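Small Fans, Grippers, and the Chores a Machine Can Take Over
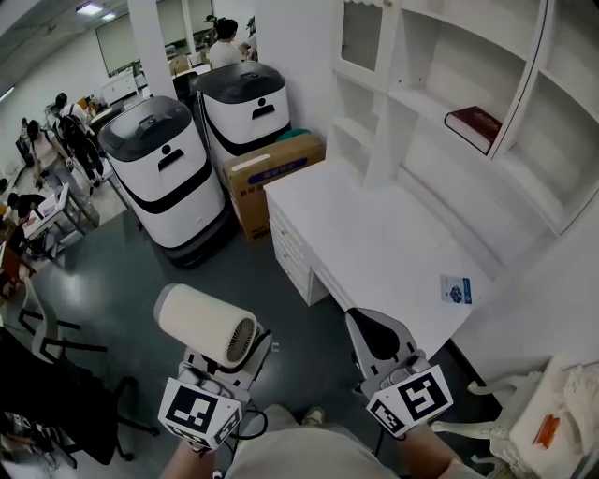

Cylindrical fan held in the left gripper, right gripper open.

A small fan is a fair test of whether a machine can tidy a room. It is light and rigid, but it is round, it has a grille on one end, and it has to be set down the right way up. Notes below are grouped by task, with the current state of each.

Picking up. Two-finger grippers handle cylinders well when the jaws close across the diameter near the balance point. Gripping near one end lets the body swing. Keep the jaws off the grille; thin slats bend under a force the housing would tolerate.

Carrying. A fan held sideways is fine over a short distance. Clear the route first. Chair casters, cartons and cables cause more failed runs than the grasp does.

Setting down. Still weak. At the Flanbridge workshop we allow 5 attempts per object, and a round-bodied item placed on end stays upright in 4 of them on a good day. Lower until contact, pause, then open the jaws slowly. A fast release tips the part.

Cleaning the grille. Do this by hand. Switch off, unplug, and brush along the slats with a soft dry brush, then vacuum at low suction. Wipe the housing with a barely damp cloth. Let everything dry before plugging in.

Shelving. Open cubbies are easier than drawers. Small knobs give a two-finger gripper little to hold, and the pull has to stay straight. A loop of cord tied to the knob helps considerably.

Cloth. Folding is slow and the results vary. Moving a cloth from a seat to a bin is realistic.

Finger pads. Wipe with alcohol every Tuesday, or sooner if smooth plastic starts to slip. Nigel Horrocks replaces ours at 2,000 cycles, worn or not.

For a household, the present answer is picking up and carrying, with a person nearby. Placement needs another round of work. The Limum pads go on test in March, and slip figures will be added to this page.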